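How to run a darts night in a pub back room
February 14, 2026

Quick one, doors open in an hour and Meifang Song wants this up before then. We've done these at Cleltside every month for a while, so these are the notes.

Get the board right first. Bullseye 5 ft 8 in off the floor, throw line 7 ft 9 1/4 in from the face of the board. Measure from the face. Not the wall. Gerasimos Liapis measured from the wall once and we played a whole league round short.

Tape the line. Bright tape, pressed down hard, or it curls by the second match. 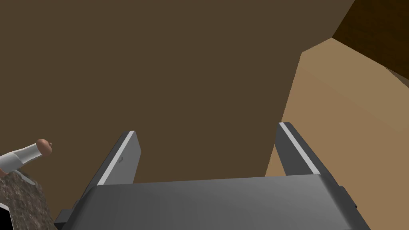
Next, the draw. Names in a hat, fine. Sixteen players is plenty for one board, more than that and you're there till closing. Two boards, you can go to 32 but you need a second scorer. Start at 501, double to finish, best of three legs. For beginers use 301 and let them finish on anything.

Scoring – chalk or whiteboard, whichever, but write the score left, not just the score thrown. Scorer stands still and keeps quiet. Thodoris Moschos is good at this. I am not.

Who goes first: one dart each, nearest the bull. Same distance, throw again in reverse order.

Keep a Standby list. Somebody always drops out, and Josefien Cuypers has got into two finals that way.

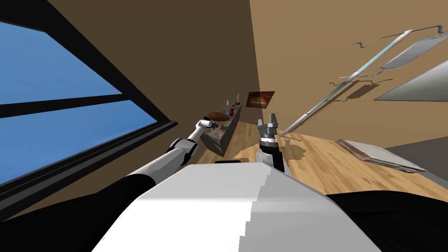
MONEY AND PRIZES

$5 a head, cash in a tin. Half to the winner, a quarter to the runner-up, rest goes on new flights and tape. Had a $60 bar tab as a prize in April and people liked that more then the cash tbh. Check with the bar before you promise it.

IF IT GOES WRONG

Dart falls out – doesn't count, even if it fell after a good throw. Bounce-outs same. No rethrows.

Wrong score on the board – fix it before that player throws again. After that it stands.

Argument – organizer decides, move on.

Sign-up sheet for next time is by the door, see Eftychia Michailidis if you need to borrow darts.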